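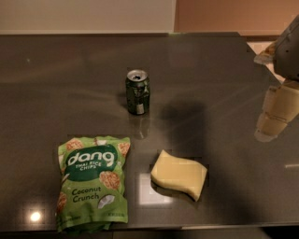 Rice chips, a can and a sponge on the table.

Filed under: Grantee Updates

Saturday, August 21, 2021

Hi everyone at the Indum Fund,

I owed you this in the spring and then the spring got away from me, so you're getting a longer one. When I last wrote, in March, the Ekley oral history project had a borrowed recorder, a list of former mill workers and not much else. We now have 30 finished interviews, which was the goal for the whole first year, and I'm so happy about that I could have stopped the report right there!

Most people wanted to talk on their own porches, so that's where we did it. You'll hear lawnmowers. You'll hear a lot of dogs. I've stopped fighting it, except for one recording from Drerkance Road where the trucks win completely and we'll have to go back and do it over.

The stories aren't the ones I expected. I went in with questions about the closing of the mill, and people answered them politely and then spent an hour on the bowling league, or the bus that ran out to the second shift, or who made the pies for the strike kitchen (this is still a live argument and I'm staying out of it). I rewrote the question sheet after the first 6 interviews and it's half as long now.

Transcribing is where we're behind. I budgeted one evening per interview and it takes closer to three, mostly on account of nicknames and machine parts I can't spell. Twelve are typed and checked. The rest are waiting, and I'd like to move the money left in the travel line over to paid typing hours if that's all right with you — we've hardly driven anywhere.

People have also been bringing us photos. We've scanned over 100 so far, most with no names on the back, and the library is letting us lay prints out at the September open house so folks can write in who they recognize.

One more thing on money. The Ragnarsson recorder we bought with your first payment came in under the quote, and I put the difference toward a second set of microphones. Receipts are in the envelope with the budget sheet.

Still to do before December: the truck interview again, the typing, and the release forms for 3 families who want to read everything first. I'll send the next update when the open house is over.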